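2025年12月21日

学期末，把社团这半年的东西整理一遍。项目代号 Skinoron，内容是让机械臂完成服务器主板上 CPU 的拆装。立项时写的目标是“整机拆装”，三月份缩成了“CPU 和内存”，后来内存也去掉了。下面只写 CPU 这一段，代码和标定数据在社团仓库里，分支名是 abernathy（命名来自机房那台旧主机的主机名，没有别的含义）。

## 背景

社团每年参加 Hemham 杯，一个校际的机器人操作赛。今年的自选组要求“完成一项有容差约束的装配任务，并提交失败记录”。后半句是今年新加的，评分占比不低，所以我们从一开始就把每次尝试写进日志，包括夹爪还没碰到工件就停机的那些。

选 CPU 装插座，理由有三条，按当时会议记录的顺序抄在这里：

1. 容差明确，插座边框本身就是量规。
2. 工件便宜。学校淘汰的服务器里拆得到，报废的芯片和主板不心疼。
3. 指导老师 Clyde Kincaid 之前带过内存插拔的课题，夹具图纸可以沿用一部分。

第三条后来基本没兑现。内存条是长条形，受力方向单一，沿用过来的指尖只改了安装孔，其余全部重画。

## 硬件

机械臂是实验室的六轴臂，不展开。夹爪是自制的两指结构，黑色连杆，内六角螺栓连接，指尖贴防滑垫。腕部装了一个小相机，视野里能同时看到指尖和插座。

指尖垫换过几版。第一版是光面硅胶片，夹得住，但释放时会粘，芯片被带起一点再掉下去。对 LGA 插座来说这是最坏的情况：触点在插座一侧，芯片一个角先落下，触针就歪。第二版换成表面粗糙的垫子，粘连消失，夹持力需要相应提高。第三版只改了厚度。现在用的是第三版。

夹持方式也争论过。两个方案：

- **夹对边**：指尖平面与芯片侧边平行，接触面大，姿态稳定。缺点是指尖下探时要占用插座边框外侧的空间，扣具抬起之后那一侧余量很小。
- **夹对角**：指尖落在靠近角部的位置，避开扣具，代价是芯片容易绕夹持轴转动。

试过之后的结论是没有通用答案，取决于扣具拉杆停在哪里。拉杆抬起后如果斜着搭向内存槽一侧，指尖从那一侧进入就会碰到。我们把接近方向做成了参数，由操作者在每次开始前指定。自动选择接近方向写了一半，没有合并。

## 视觉与标定

手眼标定用棋盘格，采 29 个位姿，解出来之后再用插座边框做一次局部修正。单独用棋盘格的结果在工作区中央够用，靠近机箱壁的位置偏差明显增大，怀疑和臂的关节零位有关，没有时间追。

插座定位分两步。粗定位在全图里找银色边框的四条边，拟合成四边形；精定位只在四边形内部做，利用触针区域的纹理与边框之间的灰度跳变。影响最大的因素是光。机箱敞开以后，主板上金属件多，顶光直射时上半部分容易过曝，粗定位会把内存槽的金属触点当成边缘。处理办法有两个，一是曝光锁定在偏暗的档位，二是对拟合出的四边形加长宽比约束。两个都加上之后，误检基本没有再出现。

芯片在手中的姿态同样需要估计。夹起来之后芯片相对指尖有偏角，这个偏角每次都不一样。我们的做法是对顶盖轮廓做最小外接矩形，与插座四边形求相对旋转。顶盖上的丝印在腕部相机里是糊的，读不出来，所以不能靠丝印判断方向，只能靠上料时的约定：料盘里统一朝向，夹取后不允许翻转或换手。这一条写在操作卡第一行。

## 流程

目前跑的是下面这个版本，标记为 v7。前提是机箱盖已经打开，散热器已经拆除，扣具压板和拉杆由人抬起。拉杆的自动操作不在本次范围内。

1. 操作者确认插座内无异物，指定接近方向，按下使能。
2. 臂移动到料盘上方，夹取芯片，提升后停顿，采一帧，估计手中偏角。偏角超过阈值则放回重夹。
3. 移动到插座上方的预备位，保持芯片倾斜，让指尖从扣具开口一侧进入。这一段限速，力阈值设为最低档，线缆碰到臂身也会触发停机。误停多，但没有放宽。 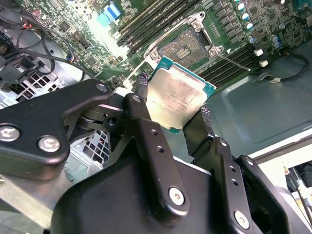 4. 在预备位再次采图，计算芯片与插座的相对位姿，旋转腕部，把芯片调平。
5. 垂直下降，速度降到最低。腕部力传感器读数出现台阶即判定接触，停止下降。
6. 保持位置，张开指尖。张开分两段，第一段只张很小的距离，再采一帧确认芯片没有跟随移动，第二段才完全张开。
7. 臂退回预备位，沿进入时的反方向撤出。操作者检查芯片是否落平，再手动压下扣具。

第 4 步和第 5 步之间原来有一个横向搜索动作，学的是轴孔装配里常见的螺旋搜索。去掉了。轴孔装配可以贴着端面滑，LGA 不行，芯片压着触针横移一次，插座就报废。去掉以后对精定位的要求变高，接受这个代价。

## 失败记录

按类别归纳，原始日志按时间排，编号与仓库里一致。

**F1 夹取后滑转。** 集中在第二版指尖垫。夹持点偏离质心时，芯片在提升阶段绕两指连线转动。换成第三版并把夹取点移到轮廓中心线上之后减少，但没有消除。偏角阈值就是为它加的。

**F2 与拉杆干涉。** 指尖外侧碰到拉杆，力停。原因全部是接近方向参数填错，或者拉杆没有抬到底。流程第 1 步因此改成两人确认。

**F3 线缆遮挡。** 机箱里的线束没有绑，其中一根弹起来挡住了插座一角，精定位失败退出。程序行为正确，不算算法问题，但计入失败。后来开工前先把左侧的线理到风扇一侧压住。

**F4 释放跟随。** 张开指尖时芯片被单侧带动。两段张开是对它的修正。根源在于两指张开不同步，连杆铰接处垫片数量不一致，有一侧阻尼大。重新配垫片之后，第一段张开时的位移小到图像上量不出来。

**F5 触针损伤。** 一共报废 4 块主板的插座。三块出在螺旋搜索时期，另一块出在手动压扣具的时候，与机械臂无关，但按规则也要写。写报告的同学一开始没写第四块，被 Clyde 退回来了。

日志里还有一条编号 3771 的记录，单独说明。那次的接触判定在下降途中提前触发，查下来是力传感器零点漂移，开机后没有预热就直接清零。编号跳得这么大，是因为记录编号沿用了传感器采样文件的序号，与尝试次数没有对应关系。评审如果问起来，请统一这样回答。

## 与 Ullamwood 那支队的交流

决赛前和 Ullamwood 的队伍线上交换过一次方案。他们的做法是先把芯片装进塑料载架，机械臂夹载架，不直接碰芯片。优点明显：载架有定位特征，偏角问题在上料之前就解决了。缺点是载架与扣具型号绑定，换一块主板就要换载架。我们手里的主板来源杂，没有跟进。

他们问我们为什么不用吸盘。测试过，顶盖有磨损和划痕的芯片漏气，吸力不稳定，断气时又是自由落下。我们没有做带位移补偿的吸嘴，所以这个结论只适用于手头那种普通吸盘。

## 分工和交接

下学期主力有一半要去实习，交接事项列在这里，接手的人照着走：

- 标定脚本的入口改过名字，README 还没更新，以分支里的 Makefile 为准。
- 指尖垫是消耗件，裁切模板在工具柜第二层，裁的时候注意纹理方向，粗糙面朝内。
- 夹爪中间那块连杆板上预留了小孔，给编码器支架用，支架没做。不要拿那些孔去固定线。
- 力传感器开机预热之后再清零，见 3771。
- 测试主板插座不用时盖上保护盖。芯片放回料盘，不要放在机箱底板上。
- 曝光参数和灯的位置是一起调的，动了灯就要重跑粗定位的检查脚本。

没做完的事：拉杆的自动抬起与压下，接近方向的自动选择，芯片朝向的视觉确认。最后一项我认为应该先做。角上的三角标记在近距离下有希望识别，主板一侧的白色三角对比度尚可，芯片一侧的还没有试过。如果能识别，料盘朝向的约定就可以取消，操作卡也能少一行。

拉杆那一项有人已经画了草图，打算在左指外侧加一个钩。草图我看过，钩的高度会影响第 3 步的进入空间，画之前先量扣具开口，尺寸表在仓库的 docs 目录下。

答辩用的幻灯片还差失败记录那一页的图表，F1 和 F4 的日志需要重新导出，旧的导出脚本把时间戳截断了。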